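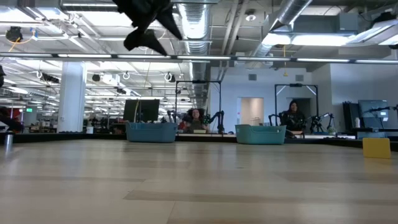 The sorting table, with the two teal bins along the back.

Home | About Us | Wash & Fold | Drop-off Points | Prices | Contact

About Us

Hi! I'm Shih-chieh Tsai and I run Wurkisano, which is a laundry folding and sorting service in the old part of Lander. If you've ever stared at a mountain of clean clothes on your couch and decided to sleep on the other side of the bed for a week, we're your people.

I started out folding in my own kitchen. My sister-in-law had twins, I had free evenings, and one bag became two, and then her neighbors were leaving bags on my porch with notes pinned to them. I loved it (I still do, I find a stack of squared-off towels very soothing). After a winter of that my kitchen smelled permanently of other people's fabric softener and my husband asked, very nicely, if he could have the table back. So we moved out and got a proper place.

The table is the thing I'm proudest of. It has a pale wood top with long planks and faint gray streaks, and I picked a light color on purpose, so that a black sock has nowhere to hide. Dark clothes are the hardest part of this job, by the way. A black T-shirt in a crumple is just a blob with corners, and you have to get it up off the table and let it hang before you can find the shoulders. I tell every new person the same thing: lift it, let it drop, look for the neck seam, then lay it down. Don't try to solve it while it's lying there!

Then there are the bins. We keep them at the back edge of the table, and they have low walls so you can see what's in them without digging. Left bin is for things that are ready to fold. Right bin is for what I call "questions," meaning a missing button, a stain that needs another go, or a single sock with no friends. We used to have taller hampers and things went to the bottom and lived there.

What we do:

Folding, by the bag. You bring it clean, we fold it and sort it by person or by room, whichever you like.

Wash and fold, with an 8 lb minimum. Unscented soap unless you ask for something else.

Kitchen and table linens for cafes. Correa, the bakery on the corner, was our first one and they still send us aprons every other day.

Folding class, 18 dollars, one evening a month. You'll learn fitted sheets. I promise. The next one is Aug 4, 2026 and it's at the table, so wear comfortable shoes.

Our drop-off shelf is at Titden, the hardware store, next to the paint. Put your name on the bag and the number of people in the household, and if anything needs to hang instead of fold, tie it on top. We're at 541 on the same street if you'd rather come in and say hello, and please do.

Comments

marlene_k: Took the class with my teenager and he now folds his own shirts. Fitted sheets still beat me but I'm closer than I was.

Dutch: do you take sleeping bags?

Shih-chieh: Hi Dutch, yes for wash, but we send them back stuffed and not folded. They fight back.

pbrandt: My odd socks came back in their own little bag, very sweet. Still haven't found the other halves.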